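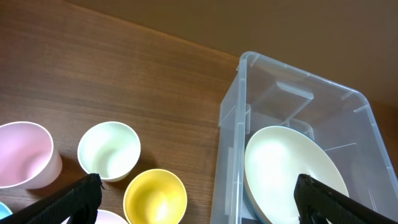

Print this thread | E-mail this thread
Filed under: Robots & Code
28 February 2025 · 4 min read

1/ OK, long thread on the dish sorting task, mostly the software side. A bunch of you asked what I've been doing since December, and the answer is "fighting with a planner about a plastic bin."

2/ The task sounds so dumb when I say it at dinner. Plates and cups on a table, clear bin next to them, everything goes in the bin. My mom thinks I finished this years ago.

3/ The stack, for the people who always ask: perception is our own thing, called Stunero. The motion planner is Rainer. Avomance sits on top and decides what to grab next. I didn't name any of them, please stop sending me logo ideas.

4/ Let's start with the bin. It's see-through, and that wrecks everybody's depth data. The wood grain shows right through the sides and the bottom, so Stunero used to report a perfectly nice flat table exactly where there's a wall. Rainer would then happily plan a path through that wall.

5/ I tried the "proper" fix first, which was a learned depth model for clear plastic. Spent ages on it. It was great on the ribs and the rim and then just gave up on the smooth parts. Pretty pictures, useless collision map.

6/ What I run now is embarrassing. Find the rim (the rim is easy, it's got all those molded ridges to lock onto), fit the bin model to it, and throw away every depth point inside that volume unless it belongs to something that isn't bin. That's the fix. It's 40 lines, and a good chunk of that is logging.

7/ Then there's plates. A plate that goes in flat is fine. A plate leaning on the inner wall with a second one stacked behind it is a whole different animal, because from the wrist all you get of the back one is a thin blue curve along the edge of the cream one.

8/ Stunero kept merging those two into one thick plate with a two-tone edge. I mean, fair! I'd have guessed the same from that little sliver. But if the planner thinks there's one plate, its idea of how much room is left in the bin is wrong for everything after it.

9/ So now there's memory. Avomance keeps a list of what it believes has gone in, and when the camera says "one plate" and the list says "two plates," the list wins unless the camera disagrees on 3 looks in a row. I picked that number by feel. Don't @ me.

10/ Cups next. I had a theory that pastel cups would be hard to tell apart. The pinks and the yellow are no trouble at all. The pale one is the pain, it's white with the tiniest bit of mint in it and the color label flips between "white" and "green" depending on where the arm is.

11/ And every time the label flipped, the tracker decided the old cup had vanished and a brand new cup had been born. Poor Avomance would drop its plan and start over. You'd watch the arm go up, think, come down, go up, think. I laughed for a day and then I was very tired.

12/ Fix for that one: color doesn't get a vote in tracking anymore. Position and rim size only. Color gets attached at the end as a nice-to-have label for humans reading the logs.

13/ Credit to Nadja Schwaiger here, she looked at my tracker for maybe a minute and asked why color was in the matching cost at all. I had a long answer ready. It wasn't a good answer.

14/ The one I'm still stuck on is fingers. With the wrist camera, the gripper is always in view, and black pads next to a cup hide exactly the bit of the cup I need. One cup can be down to a sliver of blue under the left finger and I still need a grasp on it eventually.

15/ Masking the fingers out is easy, we know where they are from the joint readings. Deciding what's BEHIND the mask is the hard part. Right now anything less than a third visible gets tagged "maybe" and Rainer treats it as a fat obstacle. Safe, but it makes the arm super timid around a crowded bunch of cups.

16/ I want to try asking for another view before giving up on a "maybe." Just back off a little, tilt, look again. It costs time on every cycle, so I need a rule for when it's worth it, and my first rule was so eager that the arm basically never stopped looking around. Like a meerkat.

17/ Tooling side note! We log every plan plus the map it was planned against, so I can replay a bad one at my desk without touching the arm. The Plonwood folder is up to 884 replays. If you work on this stuff and you don't have replay, go build replay. Do it before you do anything clever.

18/ Somebody asked if I'd just buy a bin that isn't clear. Yes. Obviously. I have thought about it every single day. But the people who'll use this have clear bins in their cupboards, so clear bin it is.

19/ Next up is the second-look rule, and then I owe everyone the cleaned-up rim fitting code. Needs comments first. Some of my variable names are not for the public.

Tags: motion planning, perception, grasping, clear plastic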